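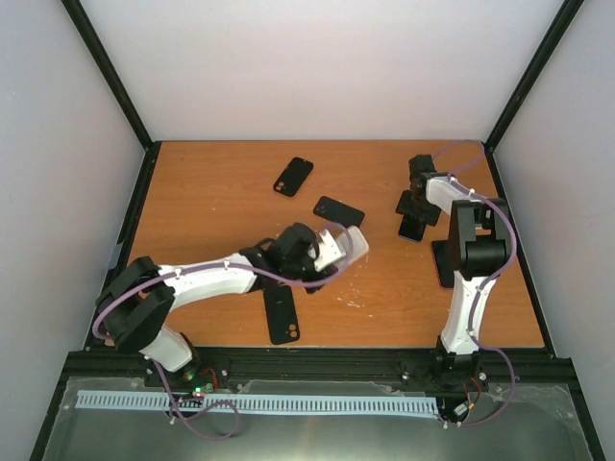
Newsletter > Workshop Notes > Finishes

Print this item | E-mail this item

Recoating an oiled bench top

Oil finishes on benches wear unevenly. The front edge goes first, then the spot where the vise handle swings. A full strip is seldom needed. Wipe the surface with mineral spirits, let it flash off, and mark the dull areas with chalk. Sand those areas with 220 grit, always along the grain, and feather into the sound finish a hand's width on each side.

Remedios Herrero at Ostwood recommends thin coats, and our tests agree. We laid Trukoter on 4 offcuts and let the first coat cure overnight. Heavy coats stayed soft at the edges and picked up dust. Thin coats could be rubbed out with 1000 grit paper the next evening - a gray pad works too, but leaves a flatter sheen.
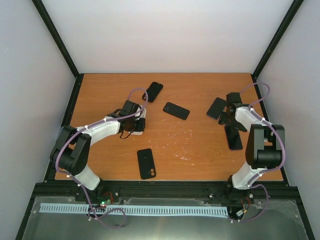
Color match is the harder problem. Oil darkens with age, and a fresh patch will look pale for a month or more. Fine, straight grain on a warm orange-brown top, like the one in the photo, is forgiving if the patch runs the full length of the board. Stop halfway and the line will show in raking light. Test any tinted oil on the underside first.

Lay used rags flat outdoors to dry, one layer deep. Do not leave them in a pile, even for an hour. The October issue covers wax over oil.

Comments (3)

Demetrio Esteban: Does the 220 step apply to end grain? I go to 320 there or it drinks the oil.

R. Herrero: 320 is fine on end grain. Two extra coats as well.

mapleshed: Mine took 5 days to cure in a cold garage. Plan for it.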